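**Minutes of the Regular Meeting, Furnishings and Supplies Group**
Mathias Building, Second Floor
28 February 2023

Present: Lachlan Paewai (chair), Eifion Lewis (minutes), and members representing Purchasing, Facilities and the Day Program.
Apologies were received from the Pinon site.

**1. Minutes of the previous meeting**

The minutes were accepted with one correction. Under item 4, "Cliloveck" should replace "Gindstead" as the supplier of the shelf brackets.

**2. Matters arising**

2.1 The replacement shelf brackets have been delivered to the loading dock. Two cartons were short and a credit has been requested from Cliloveck.

2.2 The key to the upstairs supply closet has not been found. Mr. Lewis will ask Facilities to change the lock.

**3. Budget**

Mr. Paewai reported that $2,000 remains in the furnishings line for the current year. Purchasing asked that all requests be submitted before the end of April. Requests received after that date will be carried over. The group agreed that chair repairs should be charged to maintenance and asked Purchasing to confirm this in writing.

**4. Tableware order**

4.1 The group considered the quote from Gindstead for 80 stainless steel bowls at the small size. Day Program staff asked whether 70 would be enough. After discussion it was agreed to order the full number, with the balance to be held in the supply closet once the lock has been changed.

4.2 The Day Program representative asked that no bowls with a painted finish be accepted as substitutes. Agreed.

4.3 Round gray mats will be ordered separately. Purchasing has quotes from two suppliers and will bring samples in both sizes. Members preferred the larger size – the bowl should sit fully inside the edge of the mat.

**5. Small tables**

5.1 Members reviewed the square table with the light wood-grain top. The group had before it a proposal to purchase up to 20 more of the same pattern over two budget years.

5.2 Facilities asked that any pencil lines be removed from tabletops before they are passed to the Day Program. A soft eraser is to be tried first. Abrasive pads are not to be used on the wood-grain surface.

5.3 Purchasing noted that the supplier can provide the top with or without the round hole. Opinion was divided. The Day Program would accept either version; Facilities preferred a plain top for ease of wiping. The decision was deferred to the next meeting.

Table, with steel bowl and gray mat:

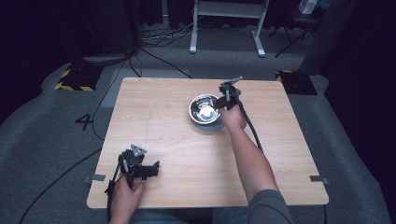
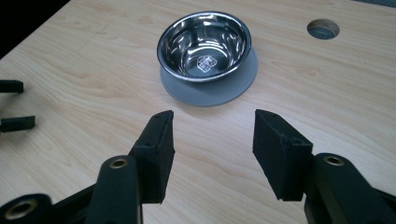 5.4 Mr. Lewis asked whether the tables could be stacked for storage. The supplier's sheet does not say, and he will call to find out. Delivery would be to the Mathias loading dock, with the Pinon share sent on by van.

**6. Other business**

6.1 The Pinon site has asked for the loan of a hand truck. Approved, subject to a return date being given.

6.2 Facilities will circulate the carpet cleaning schedule. Rooms must be cleared of loose items the evening before.

**7. Actions**

- Mr. Lewis: lock on the supply closet; call to the table supplier about stacking.
- Purchasing: bowl order to Gindstead; mat samples; written confirmation on chair repairs.
- Facilities: carpet cleaning schedule.
- Mr. Paewai: place the table decision on the next agenda.

The next meeting will be held in April, in the same room. The chair closed the meeting following item 7.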